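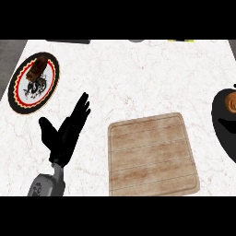
Patterned plate on the marble counter (render)

Killambridge Dining Board > Openings, closures, kitchen moves

Thread: Lahtinen out at Zonderum?

ovenspring
Posted 11/27/08
Orvokki Lahtinen's name is off the Zonderum menu as of this week's reprint. The header now reads "Kitchen: Anneli Koskela". Can anyone confirm whether that's permanent or cover for leave?

brinetank
Permanent. Koskela was sous there for 7 years and has run the pass on Mondays since March. Lahtinen is taking over the old Fukuda site on the harbour side.

ovenspring
The Fukuda site has no gas. They ran induction and a single charcoal grill. That's a poor match for her menu, half of which comes off a flat-top.

halfpan
Induction plates hold setpoint better than most gas flat-tops. Recovery time after loading cold protein is the only real argument, and that's a function of plate thickness and supply. Fukuda had three-phase.

ovenspring
Supply was undersized. They tripped it twice the night I was in. Extraction is rated for the one grill as well, so any second solid-fuel unit means new ductwork and a fresh permit.

brinetank
Quote for the hood was $3,000 before labour, or so I was told by a supplier. I can't verify it.

halfpan
That would be the canopy alone. Fan, fire suppression and make-up air are separate lines.

coldlarder
Back to Zonderum. Ate there Tuesday. Smoked eel and the barley course are unchanged. The duck is now roasted on the crown and rested longer, and the skin was better rendered than under Lahtinen. Sauce was over-reduced and salty. Eleven courses have become seven.

brinetank
The tasting menu was never 11. It was nine plus snacks.

coldlarder
My receipt from March lists 11 including snacks. Same counting method both times.

brinetank
Fair enough. Price?

coldlarder
Same price. Wine pairing is now optional by the glass.

ovenspring
So fewer plates for the same money. I'd call that an increase.

halfpan
Depends on portion weight. Did anyone compare?

coldlarder
No. The duck was larger. I didn't bring a scale.

ivy_644
Ivberg is also advertising for a sous, if anyone is tracking where the rest of the Zonderum line ends up. Their pastry section has already given notice.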